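Learning to make a proper pot of soup at forty-six

My neighbour Zübeyde Değirmenci has opinions about lentils. I found this out in March, when I mentioned over the wall that I'd made a lentil soup from a packet and it was "quite nice really", and she looked at me as if I'd told her I wash my hair in the sink with Fairy. By teatime I was in her kitchen holding a wooden spoon.

So this is my soup post. I know, I promised the one about the coast path at Flerkness, and it's coming, but my feet still hurt and I'd much rather talk about food.

The first thing is that I'd been putting everything in at once. Onion, carrot, lentils, water, lid on, off to watch telly. Zübeyde cooks her onion for ages, really ages, with butter and a bit of oil, until it's gone soft and sweet and the whole house smells of it. Then a spoonful of tomato paste, and you fry that too! I never knew you fried it. Mine always went straight in the water and tasted of tin. 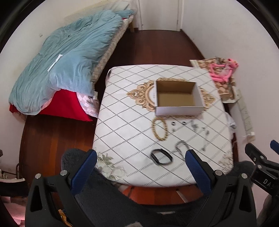
The second thing is dried mint, which in my house lived at the back of the cupboard with a lid that had rusted shut. She melts more butter (there's a lot of butter, I'm not going to pretend otherwise), tips in the mint and some red pepper flakes, lets it foam for a few seconds and pours it over the top. I had three bowls. I took some home in a jar and had that as well, standing up, at 11 at night.

Her nephew Berkay Kaplan came in halfway through and told me that at Kozan, the café in Princombe where he washes up, they put potato in theirs to thicken it. Zübeyde said that was for people who are mean with lentils. They went back and forth on this for a good while, partly in Turkish, and I just kept stirring.

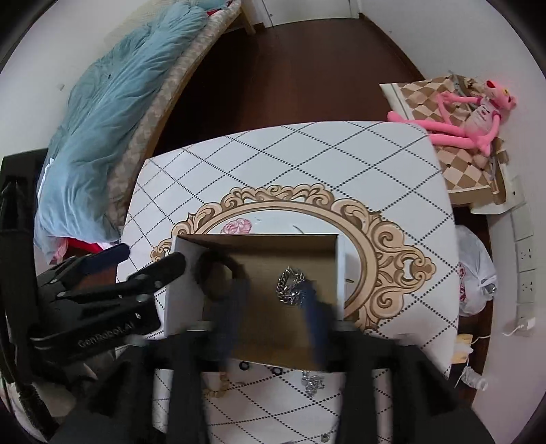 I've made it four times now on my own. The first was too thick to pour and the second was burnt on the bottom, which I blame on my old pan, the one with the wobbly handle that I got when I lived in Prutance. The third was lovely. The fourth I tried with potato, and I'm sorry to say I liked it, so please don't anyone tell next door.

If you have a go, use red lentils, rinse them until the water stops looking like milk, and squeeze a lemon over at the end. Half a lemon for each bowl if you're me. Coast path next time, blisters permitting.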